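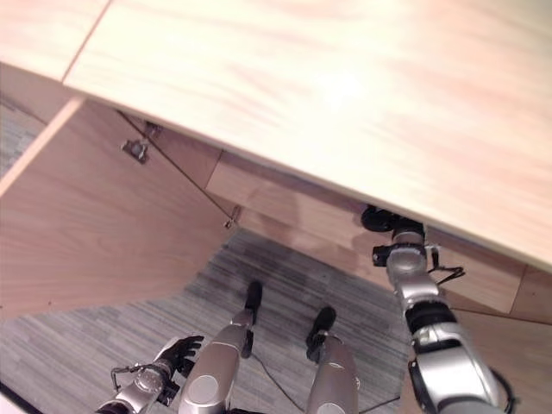

Jirwood 桌边作业试验 开机前安全检查表(附意见)
日期:2019年6月7日
适用:Clorora 全身遥操作采集,桌沿接触任务

先啰嗦一句:这张表是跟着试验方法一起改出来的,以前只查机器,现在连桌子和地面也查,请大家慢慢填,别嫌麻烦。

1. 急停按钮,按下、复位各一次。合格。
意见:手感比上回顺,谢谢换弹簧的同事。

2. 腿部与双脚落点。合格。
意见:双脚都要踩在灰地毯上。地毯是条纹的,看久了眼花,不太好判断脚有没有歪,建议蹲下来从侧面再看一眼。

3. 地面线缆。需留意。
意见:两腿之间那根细黑线弯在地毯上,迈步之前务必理一理。

4. 桌下固定线缆与金属夹。合格。
意见:侧板上那根细线请不要顺手去拽,夹子小,装回去挺费劲的。

5. 右臂末端与桌面前沿的间隙。待复查。
意见:桌沿正好挡住末端的一部分,头部视角看不全。Jia 方案里用腕部力矩判断接触,14次试跑中有3次报得偏晚,所以力矩上限先调低一档,旁边再留一个人盯着。

6. 左手手指。合格。
意见:手离地毯很近的时候,手指保持半屈,别急着张开。

7. 桌面反光。可接受。
意见:浅色木纹亮的地方会发白,深度估计在那一带容易跳。Cirkusport 那套滤波参数试下来稳了不少,先用着,12月再和新标定结果比一次。

8. 连续运行时间。合格。
意见:每轮不超过15分钟,歇够6分钟再开下一轮,关节外壳摸着发烫就多歇会儿,数据晚一点没关系的。

结论:除第5项外可以开机,第5项复查后请在原表上补签。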